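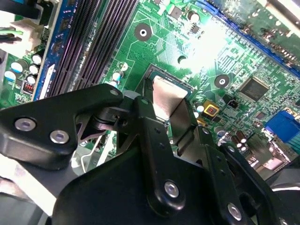
How a Robot Learns to Handle a Computer Chip

November 23, 2024
By Vibeke Nørgaard, Bridix Science Pages

We use cookies to remember your reading level. Accept | Settings

A processor is the part of a computer that carries out instructions. On a desktop computer it is a flat square with a metal lid, and it sits in a holder called a socket on a large circuit board, the motherboard. People who build computers put the processor in by hand. They line it up, lower it straight down, and let go.

For a robot this is a hard job. The processor has to face the right way and lie level. If it is tilted, one edge touches the socket before the others. On many motherboards the contacts inside the socket are thin enough to bend under a careless push.

The Revex project, at the Zandby workshop, studies how a robot can learn this kind of work from examples. The method is called imitation learning. To imitate means to copy.

What the robot copies

In the older way of using robots, a programmer writes down each position the arm must reach. The arm then goes to those positions every time. This works well when the parts are always in the same place. If the motherboard is moved by the width of a pencil line, the arm still goes to the old spot.

In imitation learning, a person guides the robot through the job and a computer records it. One complete recording is called a demonstration. It holds two kinds of information: what the camera near the gripper saw, and how the arm and fingers moved at that same moment. The Revex team recorded 270 demonstrations for the processor job.

A computer program then looks for links between the two. When the socket appears on the left in the camera's view, which way did the arm go next? When the chip was tilted, how did the wrist turn? The program makes a guess, compares the guess with what the person did, and changes itself slightly. It repeats this a great many times. This stage is called training, and the robot does not need to move at all while it is going on.
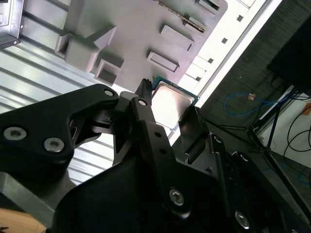

The processor is held at an angle between a fingertip and a gripping pad.

Why the grip matters

A gripper does not hold a chip in the same way each time. The chip may sit high or low between the fingers, or lean to one side. Engineers call the chip's position and tilt its pose. The arm may be in the correct place and the chip still be wrong for the socket if the pose is off.

A camera close to the fingers can help with this. It moves with the hand, so the fingers stay near the same part of the view while everything behind them shifts. Shiny metal is a problem, though. A bright reflection can hide an edge, and the program needs edges to judge tilt – the recordings were therefore made under more than one kind of lighting.

The Jalali test

To find out whether training has worked, the team uses a procedure known as the Jalali test. It has one main rule: the robot must be tried on starting positions that were not in the demonstrations. A robot that only repeats what it has seen will fail when the starting position changes.

There were 900 tries in the July test. After each one, the result was put into one of 4 groups:

Seated: the chip is flat in the socket.
Tilted: the chip is in the socket area but one side is raised.
Dropped: the chip left the gripper too early.
Stopped: the robot halted before letting go.

Tilted was the most common kind of failure. The team looked at those tries again and found that many began with a chip that was already leaning in the gripper. More demonstrations of that case were added, starting from a bad grip and correcting it. 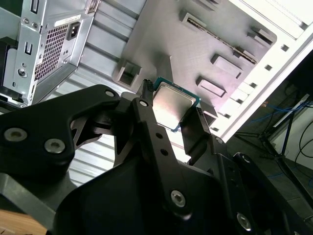

Vibeke Nørgaard was asked by a reader, Jalali class, whether the robot could just be told to go slower. Going slower gives the program more time to look, the class wrote, so it should make fewer mistakes.

Speed is one of the things being tested. A slower arm does give the camera more views of each movement, and the pushes are gentler. It does not fix a wrong guess about pose. The arm will then carry out the wrong movement slowly.

What is still unknown

The program has been trained on one job. A different socket needs new demonstrations, and it is not yet clear how many. The next set is planned at about 2000, shared among several kinds of computer parts, memory modules included.

Words to know

Demonstration: one recording of a job done with a person guiding the robot.
Pose: where an object is and which way it is turned.
Socket: the holder for a processor on a motherboard.
Training: the stage in which a program adjusts itself to match the demonstrations.

© Bridix Science Pages | Contact | Back to top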